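Paper and Pattern Workshop Returns to Grarton in August

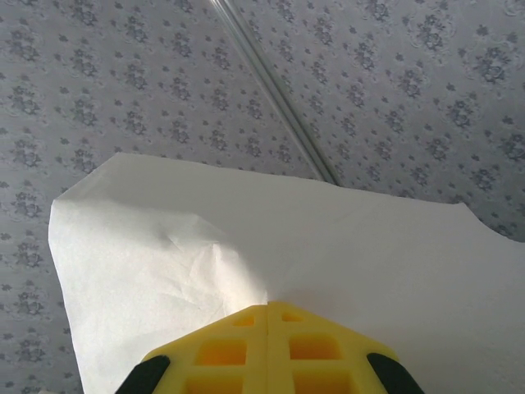
The Grarton craft room will hold its paper workshop again in August, with 20 places open to adults and teens. Brenda Yeoman and Mawar Tarigan will lead the sessions, which cover folding, hand tearing and working with thin white papers over printed backgrounds.

Floral patterns are the theme this year. Participants may bring their own patterned cloth or paper from home – small repeating prints work best, Tarigan said.

"Thin paper tears differently depending on which way you pull it," she said. "We spend most of the first hour on that."

Each session starts at 4 p.m. The fee is $34 and includes paper and glue. Finished pieces will hang in the Latuheru reading room through the end of the month. Sign-up is at the front desk.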